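Planning a Kitchen Robot Arm: What to Settle Before You Order

Updated 26/08/2019

Most of the money that gets wasted on a home or small-kitchen robot arm goes in the first month, on parts that don't fit the job. The tips on this page are in the order I would do them.

Write down the jobs first. "Help in the kitchen" is too wide to buy for. "Put fruit on a plate" or "move cans from the counter to the shelf" is something a seller can answer. Keep the list short and put the heaviest item next to each job. A full can weighs a lot more than an empty one, and the payload figure in a catalog usually leaves out the weight of the gripper. 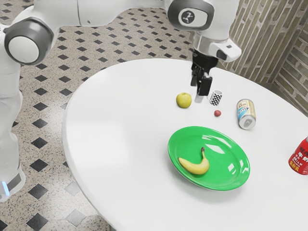 Check the reach against the furniture you already own. Measure from where the base will stand to the farthest spot you want the fingers to get to, then add the height of your tallest cup or can. An arm working at full stretch is slower and carries less. If the numbers are close, move the table before you pay for the next size up.

A two-finger parallel gripper is the sensible first purchase. It handles most small household things if the fingers open wide enough. Feredex and Bindham both sell fingers separately, so ask for the price of a spare pair and put it in the budget from the start. Soft pads wear out. I set aside $40 for pads and $20 for odd screws and cable ties, and used all of it by December.

Soft fruit needs a force limit you can set yourself. Ask whether that comes with the controller or costs extra. On the Wirnolard quote I was given, it was a separate line at $527, more than the gripper.

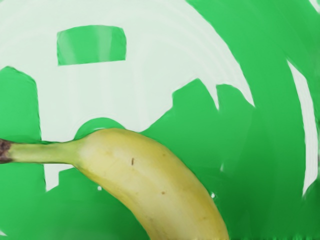
Budget for cameras as well as the arm. One overhead view is enough for sorting things by color, but a second camera near the wrist helps with anything small. Allow for the mounts, the longer cables and the time it takes to line everything up. Tkachenko includes a mount with its wrist kit; the others I priced did not.

Try the job in simulation before you order. Many sellers will give you a model of the arm, and you can put a table, a plate and a few groceries around it and see what it can't get to. Use the real measurements of your own plates. A raised rim makes a difference when the fingers come down beside it.

Keep $500 back for the things you find out after delivery – a sturdier base plate, a different power outlet, a shelf that has to move. 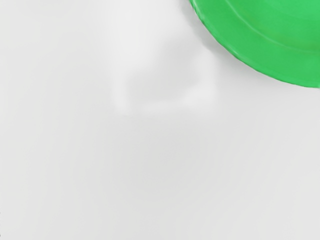

Reading time: 3 minutes

Plan the lighting at the same time as the table. Plain, light surfaces are easy to wipe and make most items stand out, but the arm will throw a shadow over its own work under a single lamp. Two lamps on opposite sides cost little. Leave them in one position once the cameras are set.

Last, get the warranty terms in writing, including who pays return shipping on the arm.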